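Been seeing the "fold every towel into a perfect rectangle and your life will change" posts again. I have folded a lot of towels. My life is the same. A thread, and it's a long one.

**1/** The claim going around, as far as I can pin it down: if you fold all your cloths to one size, you save a shelf's worth of space, they last longer, and you stop losing them. Georges Daher sent me the video. It has a piano in it. I watched the whole thing so you don't have to.

**2/** Start with space. A cotton cloth has a certain amount of cotton in it. Fold it in four, roll it, stuff it in a sock. Same cotton. What changes is how much air you trap and whether the pile falls over when you pull one out of the middle. That second part is real and I'll give it to them.

**3/** I tried it for 11 days. Kitchen cloths, dusters, the good hand towels and the old ones we use on the floor. Half the shelf got the video fold, half got my usual, which is "in half, in half again, shove." On Wednesday I checked both sides with a tape measure like a crazy person. The neat side was lower. By less than the width of my thumb.

**4/** So if somebody tells you they freed up a whole shelf, ask what else left the shelf that week. My guess is a bread machine.

**5/** The part I can't be snooty about is finding things. A folded cloth with its fold facing you is easy to grab. One finger on the front edge, thumb on top, out it comes. With my shove method I pulled out three to get one and then put two back worse than before.

**6/** Color helps more than the fold does, by the way. We have reds for the kitchen and grays for the floor. Or we did, until somebody bought dark red ones to go with the bright red ones, and now at 6 in the morning under the stove light they're all the same cloth.

**7/** Folding on a patterned surface is also harder than the videos let on. They all use a pale wood table and one towel. Try it on something busy and dark and you lose track of your corners, unless the cloth is a good loud color.
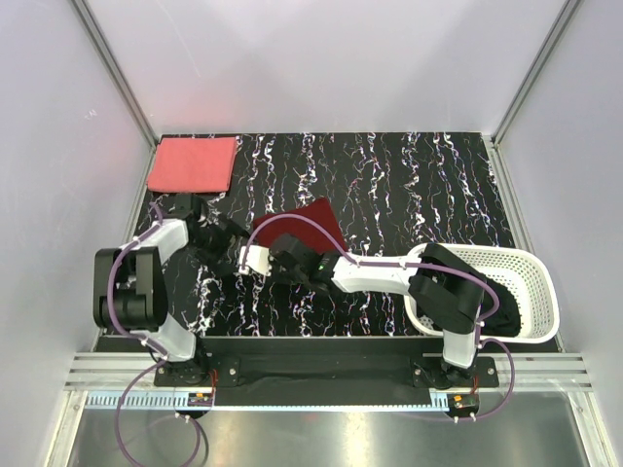
Does it matter which way you fold first, long side or short side?

For a square cloth it makes no difference at all, and for a long towel you should fold the long side first so you end up with something close to a square.

**8/** There, I saved you the online class. There is an online class. Woretgate sells it and it costs more than my towels.

**9/** On to "they last longer." I went looking for where this comes from and the trail ends at a blog post quoting another blog post. What wears out a cloth is washing it hot, drying it to a crisp and scrubbing pans with it. I don't see how lying flat in the dark undoes any of that.

**10/** Tshepo Naidoo worked in hotel laundry for years and I asked him straight out. His answer: they folded to one size so the stacks fit the carts, and so the next shift could tell at a glance if a pile was short. That's it. That's the secret. It was about carts.

**11/** I like that answer a lot, and I notice I don't own a cart.

**12/** Then there are the gadgets. Trakwood has a folding board, which is a flat thing you fold around. I borrowed one. You know what else is a flat thing you can fold around? A cutting board. A large book. The flat of your hand, if you aren't fussy.

**13/** Vundeck shelf dividers I was ready to hate, and I kept them. They stop the tall pile from leaning into the short pile. You could do the same with a cereal box and I did, for a month, and it looked like I had cereal in the linen closet.

**14/** Someone in the replies asked about the Asamoah method. I read up on it. You fold in thirds, then stand the cloth on its edge in a drawer like a file. Works fine for thick towels. My thin ones slump over the second you take a neighbor away. If your drawer is always full, go for it. Mine never is, everything's in the wash.

**15/** Also, please stop ironing dishcloths. I've seen 4 separate people recommend this now. It's going on a wet counter in an hour.

**16/** What I do now, for the record. Good towels get the careful fold, edge to the front, because guests see those. Kitchen cloths get half and half again with a quick smooth of the hand. Floor cloths live in a bucket. They can look however they want in there.

**17/** Time spent: I put on one song and fold until it ends. Anything left over gets the shove.

**18/** Somebody will tell me I did the test wrong. Maybe! It was one closet, one person and a tape measure from a junk drawer. If you've got a better test, post your numbers. "It feels calmer" is fine as a reason to fold, I just don't want it sold to me as storage space.

**19/** Muting this for the evening. I've got a load in the dryer and it's the reds.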